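Preparing a Shared Meeting Room for a Session
Prelldale Learning Center, Room Use Guidance
Last revised 21/08/2025

This page explains how to book, set up and return a shared room at the Prelldale Learning Center. It applies to staff, partner organizations and community groups. Groups using the Skedcombe annex should follow the same steps, but must collect their key from the annex front desk.

Before you book

Decide how many people will attend and how they will need to sit. The Fusatero Room holds up to 80 people in rows and is suited to talks and public meetings. The smaller rooms hold up to 13 people and are intended for workshops, tutoring and interviews.

Requests must be submitted at least 9 working days in advance. Requests received after that point will be considered only if the room is still open and no furniture needs to be moved between floors.

Step 1. Submit the request form

Complete every section of the form, including the start and end times. The times you enter must include setup and cleanup. A group that plans a one-hour session should normally book two hours. Enter the name of the organization exactly as it appears on your user agreement, or the request will be returned.

Step 2. Choose a layout

Select rows, a horseshoe or small groups. Rows work best when one person will speak for most of the session. A horseshoe allows people to see one another and leaves the center of the floor open. Small groups require more space than most organizers expect, and at least one clear path to the door must remain at all times.

Users who will need step-free access, a hearing loop or a reserved seat should be identified on the form. Seats set aside for this purpose must not be given to others, even if the session has begun.

Step 3. Set out the furniture

Place the tables first and the chairs second. Lift furniture; do not drag it. Keep all items away from heaters, fire doors and the light switches.

Decide early where the group will look. Writing surfaces should face away from the windows to limit glare, and the people seated farthest back should be able to read them without standing. A large whiteboard on a metal stand, of the kind shown, needs clear floor at its base, so low seating such as an ottoman should be placed where nobody will have to step around it to write. Keep markers in the tray along the lower edge and use only dry-erase types.
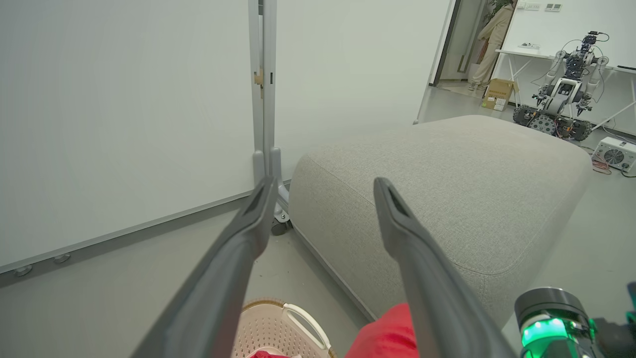

Step 4. Check the room before people arrive

Open the blinds or turn on the lights, and test any sound equipment at the volume you intend to use. Post the name of the session on the door. Food may be served in the Fusatero Room only.

Step 5. Return the room

Wipe down tables and boards, stack spare chairs no higher than the line marked on the wall, and take all papers with you. Report damage on the sign-out sheet. Keys are to be handed in at the front desk before the end of the booked period.

Changes and cancellations

Send changes by replying to your confirmation message. Cancellations made after the key has been collected are recorded as a completed booking.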